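Visit to the Fagerlund building, Sendton

Our local history group went to Sendton in January to see the old Fagerlund seed warehouse, which reopened last year as shared workspace. There were 14 places on the tour and all of them went. We met at the side door at 10 a.m. and were shown around by Saskia Sutcliffe, who managed the conversion for the owners.

The warehouse was built for the Fagerlund family, who sold grass and clover seed by rail across three counties. At its busiest it employed 55 people and shipped 300 sacks a day in season. The business closed when the branch line did, and after that the building was used for furniture storage, then for nothing. Part of the north wall came down in a storm and the town came close to tearing down the rest.

We started in the basement. The stone footings are original and still show the mason's marks, small crosses and arrows cut near floor level. Bring a flashlight if you go, as the lights there are on a timer and it runs out quickly. The seed chutes have been kept on one side. On the other side is the new boiler, with a bike rack next to it.

From there we took the stairs to the upper floors, which are let to small firms. Sutcliffe talked mostly about the ceilings. The first plan was to cover everything with drywall, and a sample bay was done that way. The tenants who saw it said it felt like a dentist's office, so the architects at Jivum went back and left the structure showing wherever the fire code allowed.

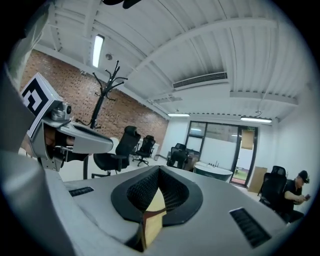
The cost of that decision was noise. Rain on the roof can be loud enough to stop a phone call, and heating bills in the first winter were higher than planned. Extra insulation went in above the top floor over the summer. Sutcliffe said complaints have dropped but have not stopped.

Tamunoemi Nwosu from our group asked about the company records. Most of the ledgers went to the county library at Sirkton, where they can be seen by appointment. One order book stayed in the building and is in a glass case by the elevator. It was open to a page of clover orders, and the largest was for 1,939 pounds.

We finished in the loading bay, now a coffee shop. Soup and bread was good and came fast. The old platform scale is still set in the floor by the counter, and it works — two of us tried it with our coats on.

The tour takes 90 minutes and there are 145 steps in all if you skip the elevator. Parking is behind the building and is free until noon. Next month we go to Sirkton to look at the ledgers, and anyone who wants a seat in the van should let Tamunoemi know.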